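The shoe pile by the door, and the woman who beat it

I got to the house in Skelow a little early and did what every visitor must do, which is stop on the mat and wonder where to put my boots. "Anywhere you like," she called from down the hall. "Well, no. On the left."

She has been helping families sort out their entryways for 17 years, first in Soncombe and now here, and she has strong feelings about footwear. We drank coffee, I took off my boots (left side!), and we talked for most of the morning.

I asked what people get wrong first. "They buy a rack," she said. "A lovely rack with little slanted shelves. Then it fills up with dress shoes, and the stuff you wear every single day ends up on the floor in front of it."
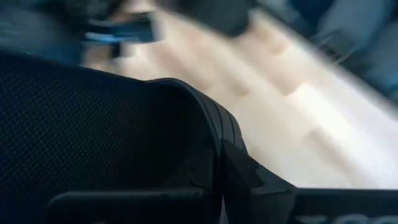

A pale floor, with a few things around its edges.

She is a floor person, she told me, and she wants to see as much of it as she can. Her own rule is that no more than 2 pairs per person live by the door, and everything else goes to a closet. When I admitted to having rather more than that by mine, she laughed so hard she had to put her cup down.

The real troublemakers, in her view, are slides. Everybody owns a pair now. They go on for the mail, the trash, the dog, and they come off wherever the person happens to stop walking. "Boots have some dignity," she said. "Boots stand up. A slide just lands." She loves them all the same, especially the chunky kind with the fat padded strap and a sole like a tractor tire. 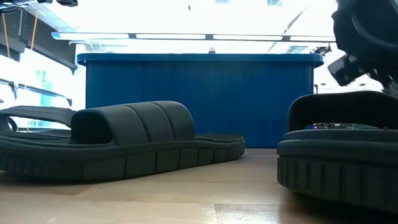 Her advice is to bring a pair up onto a table before you decide anything about it. On the floor you stop seeing it after a week. Up at eye level you notice the grit in the grooves, the worn heel, the strap that has lost its shape. She goes along each groove with an old toothbrush and a drop of dish soap, then lets the shoes air overnight. "I did every pair in the Ghaffari house one July," she said. "The kids thought I was nuts. Then they asked for their own toothbrushes."

And after that? A bin. She is a big believer in one plain, wide bin with no lid, because a lid is one more thing to lift when your hands are full of groceries. She has tried baskets (they snag), canvas (it sags) and a fancy bench from Dutitz that she still sounds a bit sore about – the hinge pinched her thumb, and she gave it to a neighbor.

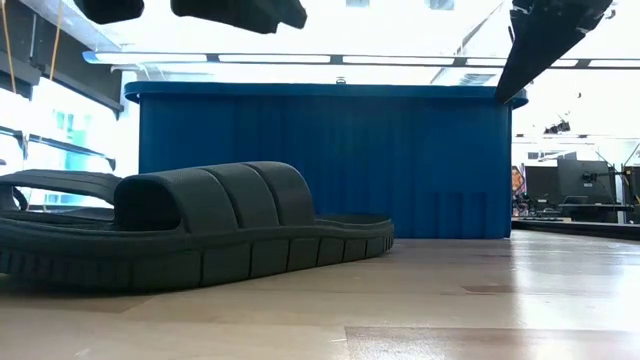

Charcoal slide on the table, blue bin behind it.

I wondered if a bin just hides the pile. She thought about that for a while. "Sure it does," she said. "But you can pick up a bin and carry it. Try carrying a pile." Hers gets emptied at the start of each month, and any shoe without a partner gets one more month to find it.

On my way out I put my boots back on by the door, and she pushed the mat straight with her foot before I had the second one laced.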